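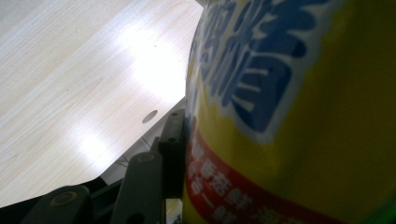

One of the pale tables at the Worum open day in Trukow, with a yellow container beside it.

Home Reviews Days Out Kitchens Archive About Contact
Search this site Enter keyword Go

Open day at Worum: a long look at snack storage

I went to Trukow in November with low expectations and a grocery list. Worum had opened its pantry showroom to the public from 10 a.m. to 4 p.m., and the flyer promised that visitors would "see an everyday kitchen put in order." I have an everyday kitchen. It is not in order. I have also paid for enough boxes with lids over the years to be wary of anyone who offers to sell me more of them.

The building went up in 1932 as a cannery and has been cut into units since. Worum rents the ground floor, and a sign by the door gave the showroom's size as 2421 square feet, a number the sales staff seemed proud of. A good deal of it was given over to shelves of things to put other things in. There was coffee at the back. Parking was on the street and I walked four blocks.

The main attraction was the Nirkero line, a set of jars and bins made for Worum by a supplier called Appiah. The idea is that every food in your house belongs to one of five groups, each group has its own kind of container, and once you have sorted everything you never again buy a second bag of rice while the first one hides behind the flour. The full starter set holds, according to the leaflet, 200 ordinary grocery items. I asked what counted as an item. Was a bag of chips one item, or however many boxes it took to hold the chips? The woman at the desk said it depended on the household, and I wrote that down.

I will give them credit for the tables. Most showrooms put this kind of thing on a marble counter under soft light, where even an old sponge would look expensive. Worum had plain tables in light wood, the sort with a round hole near the corner for cables, on dark carpet. The ceiling lights bounced off the tops badly enough that I had to move around to read the small print on a package. It looked like an office, and I liked it better for that. My own kitchen looks more like an office than like a magazine.

The yellow container was another matter. Its color is loud, and I suppose the point is that you can find it. In the leaflet it is called a "gathering bin": you are meant to tip the contents of a cabinet into it before you sort them. Any cardboard box will do this job. I said so to the man giving the talk and he agreed with me right away, which took some of the fun out of it, and then he went on to explain that a cardboard box goes soft at the bottom. Mine have held up fine.

The talk itself ran about the length of a coffee. It covered dry goods first, then spreads, then what they call "pouch foods," meaning snacks in soft bags. This last part was where I started paying attention. Soft bags are the real trouble in any cabinet. They won't stand up, they slide behind things, and half of them are mostly air to begin with. If somebody has solved soft bags, I would like to hear about it.

They have not solved soft bags. The advice was to stand them on end in a row, largest at the back, and to keep the small jars next to them as a kind of bookend. I tried this at home the same evening with two bags of pretzels and a jar of mustard. The row lasted until I opened the door again the next morning.

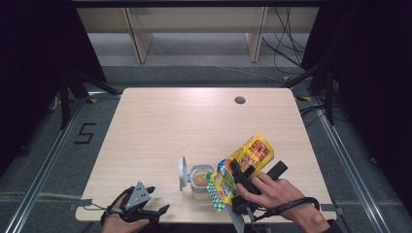

Small jars I have fewer complaints about. A flip lid that stays on the jar is a better idea than a screw lid that ends up under the stove, and I have thought so for years without any help from a showroom. What I wanted to know was how the hinge holds up. Staff told me the Nirkero lids are tested to 1000 openings. That sounds like a lot until you do the math on a house where people eat a spread at breakfast and again after school. Call it three openings a day and you are through the test in less than a year. Nothing in the leaflet says what happens after that, and spare lids were not on the price list. I looked twice.

I also asked about washing. Thick, sticky food gets into any hinge, and once it is in there a sponge won't reach it. I was told to use an old toothbrush. Fine, but I could have stayed home and been told that.

On the other side of the room was a shelf of labels. You can have them printed or blank, in white or cream, and the printed ones cover such emergencies as "Oats" and "More Oats." A bright snack bag already has its own name all over it in large letters. Taking the food out of a package that says what it is, putting it in a plain tub, and then paying for a sticker to say what it was seems like a long trip to end up where you began. You also lose the cooking directions and the date. The staff suggestion was to cut the date off the bag and tape it underneath the tub, and at that point a man next to me put his leaflet back in the stack.

There were good parts. Visitors were allowed to pick things up, and no one hovered. Prices were on the shelf, in numbers large enough to read. A low rack meant for lunch supplies, with the front left open, struck me as sensible, and I would have bought it if it had been in stock. It was on order from Appiah and had been, I gathered, for a while.

If you go to the next one, get there before 11 a.m. After that the talk fills up and the coffee runs out. Measure your shelves first and bring the numbers with you – the deeper Nirkero bins won't fit a standard upper cabinet with the door closed, and I only know that from holding my own tape measure against one. Staff did not have the depth on hand.

I came home with one small jar, bought at full price. It has peanuts in it. The lid is still on.

Older post Newer post Back to Days Out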